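Dae-han Hyun has chosen a word for every year since he moved to Rilidcombe, and he would like me to stop raising my eyebrows about it.

"You've had that look on since you sat down," he says.

Fair enough. I've never got the point of a word of the year. A resolution can at least be broken, and you know when you've done it. How do you fail at "gather"? That was his word two years ago, and as far as I can tell he gathered a rowing machine.

"And a choir," he says. "I joined the choir that winter. I wouldn't have gone without the word stuck on the fridge."

Wouldn't he? He'd been humming in supermarket queues for as long as I'd known him. He concedes that the choir might have happened anyway, then takes it back.

This year's word is "lighter". He wrote it down in the first week of January and opened a notebook to go with it, with one line for each day he did something the word would approve of. When we talked, in August, he had 132 lines. I asked to hear a few. Cleaned out the glovebox. Said no to Vikik, the software firm where he'd been doing weekend shifts. Walked to the ferry.

"Walking to the ferry is lighter?"

"Lighter than driving."

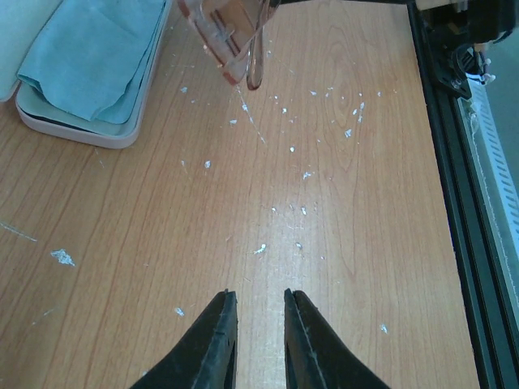 The tabletop, woodgrain and white flecks.

My trouble is that a word this roomy will approve of nearly anything. He bought a linen jacket in March and put that in the notebook too. I suggested that buying things was the opposite of the exercise and he laughed, though he didn't cross it out.

Then there's the money side. He paid 200 dollars for an online course from an outfit called Cletum, which promised to help him "live inside" his word over 7 modules. He finished two. The rest, he says, was mostly a woman with a nice voice asking him what colour his word was.

"Grey," he says, when I ask. "I panicked."

He doesn't defend Cletum. He does defend the notebook, and here I found him harder to argue with. His father was ill through the autumn and Dae-han was driving up to Yeom every second weekend, 238 kilometres each way. There are long gaps in those pages. On the days he did write, the entries are short: slept, rang my sister, ate a proper lunch.

"I wasn't lighter," he says. "It was a rotten few months. But I'd look at the word and think, all right, what's one thing I can put down today?"
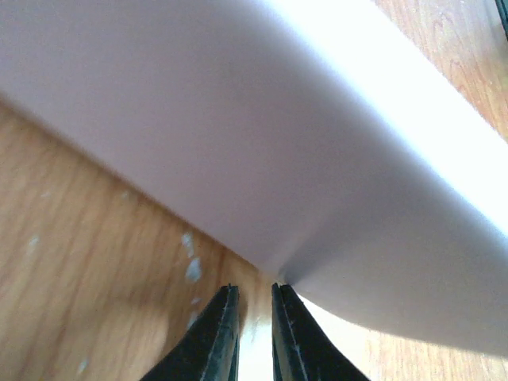

Pale sheet with a soft crease near the middle.

I asked whether a plain diary would have done the same job. He thought about that for a good while and said probably, yes, if he were the sort of person who kept one.

His father is home now and complaining about the food. The rowing machine has gone to a neighbour, and I'll admit that one counts. Dae-han has a shortlist for next year already, which he wouldn't show me. He offered to pick a word for me as well. I said I'd think about it, and he wrote that in the notebook.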